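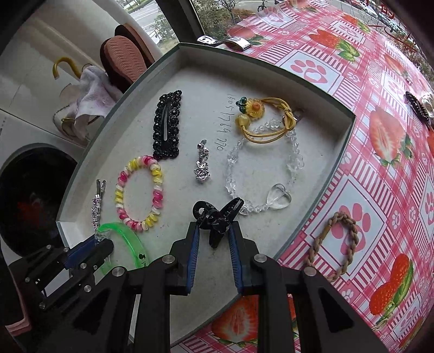
Sorting practice is the first piece of practical work undertaken by members of the Danholm Robotics Club, and it is carried out with objects that can be found in any household. A shallow tray or box lid, a table and a collection of small items are all that is needed besides the gripper itself. Hair accessories are particularly well suited to the purpose. A black claw clip with a marbled pattern, held between two blue-padded fingers, calls for a different approach from a coil hair tie or a beaded bracelet with a heart-shaped charm, and members are expected to learn these differences by handling the objects themselves. The guidance on this page has been drawn up for members preparing for the Trostora sorting competition, and for parents and carers who are setting up a practice table at home.

Choosing a tray

The tray should be shallow. A cardboard box lid is satisfactory and costs nothing. High sides prevent the fingers from reaching objects near the edge at a low angle, and members who practise with a deep box tend to develop the habit of approaching everything from directly above. A plain grey, brown or white surface is preferred. Writing on the card does no harm in practice, but trays entered for the competition must be unmarked.

The tray should not be fixed down during the first weeks of term. A tray that slides when it is touched tells the member at once that the fingers have come down too low. Once this fault has been corrected, a small piece of non-slip matting may be placed underneath.

Preparing the table

Any steady table of ordinary height may be used. A tablecloth is recommended at home, as it protects the surface from scratches and stops beads and small clips from rolling away. Patterned cloths are permitted. Members who use the club's Kingi recording software should be aware that small objects left on a busy pattern are harder to pick out afterwards when the recordings are reviewed, and that anything intended for sorting should therefore start inside the tray.

Daylight from a window is suitable for most of the day. In late afternoon, when the sun is low, shiny items such as crystal beads and metal clips produce a glare. The blind should be lowered or the table turned. Drinks are to be kept off the table at all times.

Selecting the objects

Between sessions the club keeps its practice objects in lidded kitchen tubs, one tub for each level. Families are asked to follow the same arrangement where possible.

Level one: large claw clips, wide headbands, plastic cotton reels, clothes pegs.

Level two: coil hair ties, braided hair ties, bottle tops, wooden spoons laid flat.

Level three: bracelets, snap clips, alligator clips, teaspoons, small pendants and charms.

Items at level three should be introduced one at a time. A bracelet changes shape as it is lifted, and will very often catch on whatever lies beside it. Where two items have become linked together, they should be separated by hand before practice continues. Pulling them apart with the gripper strains the finger pads and may break the elastic.

Objects of sentimental or financial value must not be used. The club is unable to replace items damaged during practice.

Picking up a claw clip

The claw clip is the standard test object for new members, and the following method is taught in September to all groups.

Bring the open fingers down on either side of the clip, keeping them level with one another. Close slowly until both pads are touching. Pause. Close a little further and lift straight up to the height of a teacup. Hold the clip there and look at it from the side. If it has begun to tilt, put it down and take hold of it nearer the middle.

A claw clip has a spring. If the fingers are placed across the two handles, closing them will open the jaws, and the clip is likely to jump out of the grip. Members should take hold of the body of the clip in the first instance and leave the handles until they have some experience. The same warning applies to clothes pegs.

Flat objects

Snap clips, headbands lying flat and similar objects give the most trouble. There are two methods in general use at the club. In the first, the object is pushed gently to the wall of the tray, where one edge will usually rise enough for a finger to pass beneath it. In the second, one finger is held still against the object while the other is drawn towards it. The second method is quicker but marks the card, and it is not advised on a tray that is to be kept for the competition.

Decorated clips should be held by a smooth part wherever there is one. Stones and sequins come away easily and, once loose, work their way into the joints of the gripper.

Care of the finger pads

Pads lose their grip when they are dusty or greasy. They are to be wiped at the start and end of every session with a cloth dampened in warm water containing a drop of washing-up liquid, and then dried. Household polish, cooking oil sprays and alcohol hand gel must not be used on them. Hair items which have been worn should be washed in the same solution and left to dry on a tea towel overnight before they are placed in the tub, as traces of hair oil pass to the pads very quickly.

Bolts should be checked by an adult once a month. They should be firm but need not be forced. Members are asked not to take the finger assembly apart at home. Replacement pads may be obtained at any club session in exchange for the worn ones.

Length of practice

A practice session should not exceed 90 minutes, including setting up and clearing away. Members under 13 are to be supervised by an adult throughout. Short rests should be taken whenever the hand or wrist becomes tired, and any member who feels discomfort should stop for the day.

The Herolico badge is awarded to members who complete 500 clean lifts over the course of the year. A lift is clean if the object is raised, carried outside the tray and set down without being dropped and without any other object leaving the tray. Lifts are entered in the practice book in pen. Lifts made at home may be included, provided that the page has been signed by an adult who was present.

Clearing away

Return every object to its own tub and check the floor beneath the table, particularly in homes with young children or pets. Shake the tablecloth over a sheet of newspaper before it goes outdoors or into the wash, so that loose beads can be recovered. Trays should be stored flat, on top of a cupboard or under a bed, with nothing resting on them. A damp tray will warp and should be replaced.

Grippers on loan from the club are to be brought back in their padded bags by the last session of term. Members taking part in the competition may keep theirs for a further 2 weeks on written request.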